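At Pladberg's workshop, a robot is taught kitchen chores by people who steer it. An operator moves a hand-held controller, the arm follows, and the joint positions are stored with the camera footage. Each run counts as one demonstration.
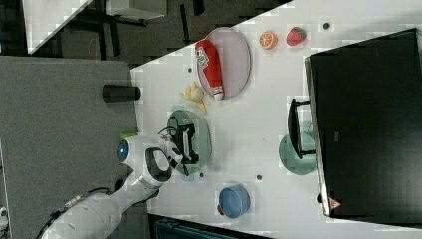
The gripper over a green plate, with the ketchup bottle on its own plate beyond.

Toy food stands in for the real thing. The software, Solleck, needs 80 demonstrations before it will attempt a task unaided, and more than 400 before its makers will quote a success rate.

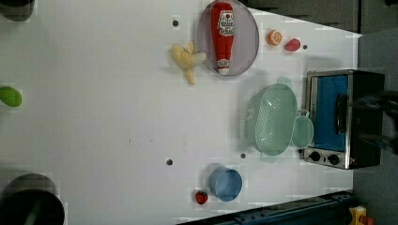
Slow runs cause trouble. An operator who pauses to think teaches the arm to pause as well, so hesitant recordings are trimmed or thrown out. Of the last batch, 236 were kept.

Camera position matters too. A policy trained on one view tends to fail when the camera is moved, and the arm itself often hides the object it is meant to grasp.
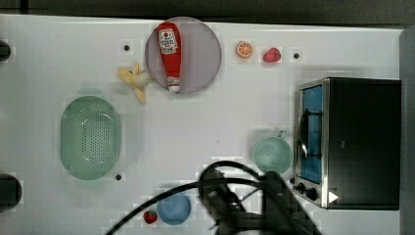

From overhead, the arm and its cable cover part of the worktop.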